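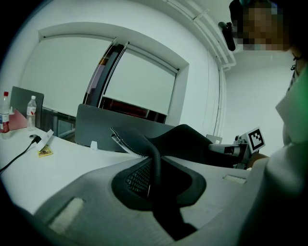
Desks, chairs and the meeting room – frequently asked questions

Thu 25 July
By Aisling Foley

Updated because I keep getting the same emails. Read this first, then email me.

Is my desk mine?

Yes for people in four or five days. No for everyone else, you book through the sheet. If a desk has a name on the paper tag it belongs to that person, even if they're out that week. Don't move tags. Don't swap tags with a friend and tell me in September.

What can stay on the desk overnight?

Screen, keyboard, mouse, one folder or stack of papers, a drink bottle with the lid on. That's it. The cleaners wipe around things, they don't lift them. Three bags and a coat on the desk means it doesn't get wiped, and then I hear about it.

Open cups – no. Food – no. Not even fruit.

Water bottles. Whose are they?

No idea. Write your initials on the cap. Anything without initials gets emptied and recycled Friday after lunch. Plastic ones all look the same after a day or so, and two people on the window side have already had an argument over one.

Can I take the desk divider off?

Ask first. They come off but the brackets are fiddly and we've lost a few screws. If you and the person opposite both want it gone, email me together and Tadhg will do it. Please don't do it yourself with a butter knife.

Clips on the divider are fine. Tape is not, it takes the surface with it.

My chair is horrible. Can I get a new one?

Probably not a new one, but most of the complaints are about set up. Try this before asking:

Sit all the way back, so your lower back touches the mesh.
Feet flat. If they aren't, the seat's too high.
Elbows level with the desk top, shoulders down.
Armrests low enough to go under the desk. If they bang the edge every time you pull in, drop them.

Give it two days. If still bad, tell me and we'll swap you with one from the spare pile. After that it's a request to Gretby, which is who we buy from now, and their lead time is 30 working days. They won't go faster, I have asked.

Can I bring a cushion or pad from home?

Yes. Something thin, something that washes. Take it off if you're hot-desking, the next person doesn't want it. Pads left on shared chairs go in the box by the printer.

Please don't glue or staple anything to a seat. It has happend.

How do I clean a mesh back?

Vacuum with the brush head, both sides. Then a cloth, barely damp, drop of dish soap. Let it dry before you lean on it. No bleach, no wipes with bleach in. Hard plastic parts can take a normal wipe.

Fuzzy covers and fabric pads – shake outside, then a cold wash. Not in the dryer. They come out half the size.

Something is squeaking.

Nine times out of ten it's an armrest bolt. Hex key is in the top drawer under the printer, put it back please. If it's the base that squeaks or the chair sinks by itself, stop using it, turn it to face the wall and tell Tadhg.

Can I get the white desk surface clean? There's a ring.

Warm water and soap first. Then baking soda on a damp cloth, small circles, wipe off. Do not use the green scouring pads. They leave a dull patch and you can't get rid of it. A replacement top from Pravero is 710 before delivery, so no, we are not replacing yours over a coffee ring.

Cables?

Along the back edge, not across the middle where people put their arms. Ties are free, help yourself. Unplug chargers you aren't using. If a plug doesn't reach, ask for an extension, don't string two together.

Blinds up or down?

Whoever sits nearest decides, within reason. Each blind has its own chain so you can have one lower than the other. Pull slowly and straight down. Pulling sideways is what jams them, and the repair guy only comes when there's enough to make it worth the trip. Last visit was 35 minutes of work and a much bigger bill than you'd think.

Down at the end of the day please, if you're last out. Keeps the heat off the desks in the morning.

How does booking the meeting room work?

Sheet by the door or the shared calendar, the calendar wins if they disagree. Longest slot is two hours. Ten minutes late and it's up for grabs. 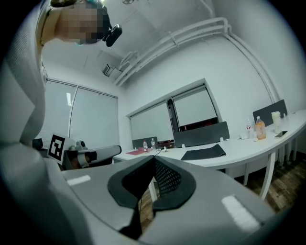
Chairs go back under the table when you finish, and if you carried one in from a desk it goes back to the same desk. Not the nearest one. Oisín spent most of a morning last month hunting for his and it was two rooms away.

Wipe the table. Take your bottles.

Can we hang things from the pipes?

No. Not banners, not lights, not a plant. Gearóid Gilmartin asked the building about this twice and got the same answer both times.

Can I put a poster on the wall?

White tack only, and take it down when the event's over. Nails and hooks need the landlord's ok. Repainting the end wall came to 1,469 last time so we're all being a bit carefull now.

Who do I contact?

Chairs and desks – Tadhg Cronin.
Meeting room bookings – Oisín Kavanagh.
Blinds, lights, walls – Gearóid Gilmartin.
Anything else – me. I'm off Monday and Tuesday, try Tadhg.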